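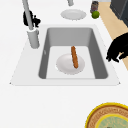 ## 4. Loading the kitchen task

Have the club laptop plugged in before you begin – the simulator drains a battery surprisingly quickly.

1. Open Flaltix and choose **Drevham Kitchen** from the task list.
2. Type 28 in the seed box, so that everybody in your team starts from the same layout.
3. Press **Reset**, then find the baguette on its plate in the sink.
4. Jog the gripper gently, one axis at a time, until you've got a feel for it.

**Note:** The plate behind the sink is a separate object, so do check which one you've selected!

**Caution:** Save your run before pressing **Reset** again.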